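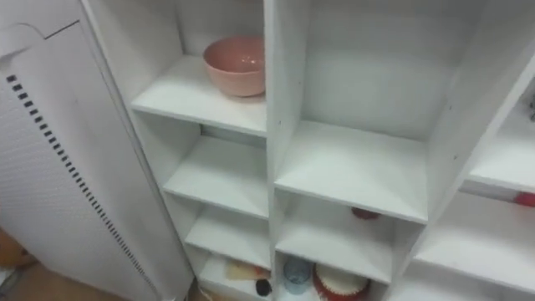

Riltov plans, fits and sorts out open shelving for homes, nurseries and small shops. We work from a unit on the Casteck estate and have been doing so for 14 years. Most of our work is white cubby shelving, the square sort without doors, and most of our customers already own too much to put in it. We tell people to leave some of it bare. A pink bowl on a white shelf, pushed up close to the divider, with nothing on the board below it, is easy to find and easy to put back.

The business was started by Nassoro Simiyu, first as a fitting service for other people's furniture. He would put the shelves together, fix them, sweep up and leave. Customers kept ringing a few weeks later to ask where things should go, so he began to stay for the afternoon and help with that too. The sorting is now more than half of what we do.

There are four of us. Nassoro still does the first visit on most jobs. Gil runs the van and the fitting. The other two do the sorting and the follow-up visits, and share the office between them.

How a job goes

We come and look at the room and the things in it. Please don't tidy beforehand. We need to see where the school letters land, which chair has coats on it and what lives on the floor. The visit takes an hour and we measure up while we are there.

You then get a drawing and a price. The drawing shows each compartment with a word or two written in it: bowls, post, toys, bread, chargers. You can move these about as much as you like before we order. Changes after ordering cost extra if they alter the size of the unit. 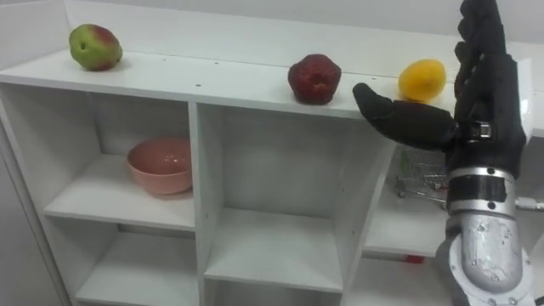 Fitting takes a morning for a single unit. We start at 8 and are usually out of the way by lunch. We level the base, fix the unit where the wall allows it and check that the joints are tight. All packaging goes back in the van with us.

The sorting is done with you in the room. We don't throw anything away and we don't tell you to. Each thing gets picked up once and given a place, and anything without a place goes in a box marked with your name, which stays with you. Heavy things go in the bottom row. Things used every day go between knee and shoulder height. Children's things go where the children can reach them.

The top of the unit

The top surface causes more trouble than all the compartments together. It is flat, it is at a handy height and whatever is put down there stays. We suggest picking one kind of thing for it and sticking to that. Fruit does well. It gets seen, it gets eaten, and the space has to be filled again every few days, so it never turns into storage. Leave gaps between the pieces and wipe the board when you restock.
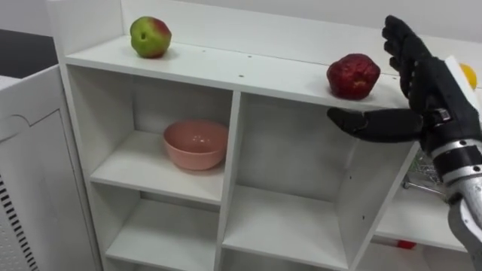

Keys, post and phones need a compartment of their own, as near to the door as you can manage. If the unit is at the far end of the room, put up a hook and a small tray by the door and forget about using the shelves for that.

What we fit

Our own range is called Dredar. It comes in widths from one column to six, and there is a low version for nurseries. We will also fit and sort a unit you already have, whoever made it, provided it is sound. If it isn't, we will say so at the first visit and you can decide what to do. We keep spare boards and fixings for every Dredar unit we have sold. At the last stocktake that meant just over 1,000 loose fixings in labelled tubs, and Gil knows where each tub is.

So far we have fitted 438 units. The smallest was a single column in a hallway and the largest runs down one side of a nursery cloakroom. 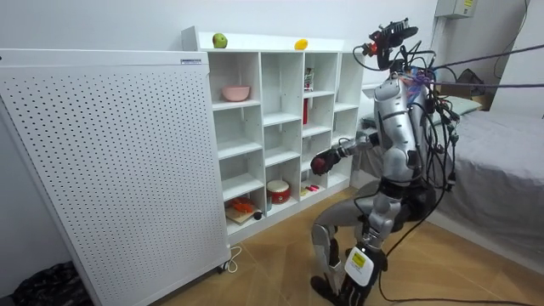

Eugeniusz Pietrzak wrote to us in December to say that his had held up well, but that the bottom row filled with toys within a fortnight and he wished we had pushed him harder on it. He asked whether we could come back and go through it again. We could, and we now include one return visit in the price of every sorting job, to be used at any time in the first year.

Visiting and getting in touch

There is a small showroom at the front of the Casteck unit with three Dredar sizes set up. Ring before you come, as we are often all out on jobs until mid-afternoon. If you write instead, tell us the width of the wall, the height of the ceiling and what you want to keep on the shelves. A list on the back of an envelope is fine.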